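I've been running Mastico, a small newsletter on council politics, for a couple of years now, mostly from my kitchen table and mostly on my own. With the local elections coming up in March I can't keep pretending one person can get to every candidate forum, so I'm looking for people to come and do some of it with me.

You don't need a journalism degree. I don't have one. What I do need is someone who can sit through a long evening in a stuffy hall, work out what a candidate was promising (or dodging) and write it up in plain English before bed.

## What you'd be doing

I've got 8 spots for what I'm calling forum reporters. Each person picks up one ward in the Ngau area, which takes in Mirno and the Sirkine end of town, and sticks with it until the votes are in. I like the one-ward idea because you start to recognise the regulars, you learn which intersection everyone is cross about, and the candidates get used to seeing you in the second row with a notebook.

There are 17 forums on the list so far and I expect a few more will be squeezed in late. You'd go to at least two, plus do a bit of asking around in between — the shops, the bus stop, the park on a weekend, wherever people in your ward will stop for a chat.

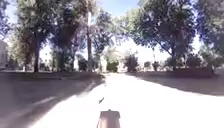
## Who I'm after

- Anyone 17 or over. You don't have to be on the electoral roll, and I'd love to hear from people who can't vote here but pay rent here all the same.
- People with opinions. I've got plenty! You just have to be able to park them while you're reporting, and be upfront with me about what they are.
- Nobody currently working for a candidate or handing out their flyers, sorry. If you have in the past, tell me and we'll talk about it.
- Another language would be a real help, especially in Mirno, where the English-only leaflets go straight in the recycling.

## Pay and the boring bits

It's $13 a page for published write-ups, which I know won't change your life, plus your bus fares. Subscribers cover it, there's no party money and no advertising, and I'd like to keep it that way. I edit everything myself and you'll see the edits before anything goes out. Your name goes on your work unless you ask me to leave it off.

We'll have one evening together before the first forum to go over note-taking, fair quoting and what to do when someone tells you something "off the record" after they've already said it to a full room. I'll bring dinner, so let me know what you don't eat.
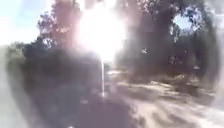

I should say something about the tone of the thing too, as it puts some people off. Mastico isn't neutral in the sense of being bland. If a candidate gives three different answers on rates in one night, we print all three, side by side, and let readers enjoy them. We also ring that candidate first and give them a fair go at explaining. I'm stubborn about that second part, and if you'd find the phone call unbearable, this probably isn't the job for you.

## How to put your hand up

Reply to the newsletter email with a paragraph on who you are, which ward you'd want and one local issue you reckon is being ignored. No CV, please. I read them all myself, so give me a few days to get back to you.

Posted 2024-01-16. I'll take this down once the spots are filled.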